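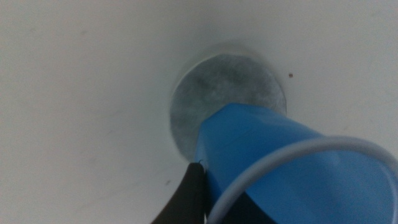
A blue plastic cup, a black gripper finger and the grey disc on the white worktop at Breden, from the arm's own viewpoint.

Anyone who has washed up after a children's party knows how light a plastic cup is, and how readily it skids away from you. The small team behind Florkesura, a project run from a pleasantly cluttered lab in Breden, has spent the months since May on that very problem, and they are lovely company on the subject.

Their method, which they call Uvis, lets the arm learn from a close-up view at the wrist and very little else. A person guides it through 20 demonstrations, and then it has a go by itself - tilting, nudging, sometimes dithering a bit. With only 10 demonstrations it managed 13 tries out of 20, and the full set brought that up to 18 on a good afternoon. Tilted cups remain the hardest, as the rim can fill so much of the view that the arm loses track of the base. The next round, on a second arm built by Nnaji, will use cups in other sizes.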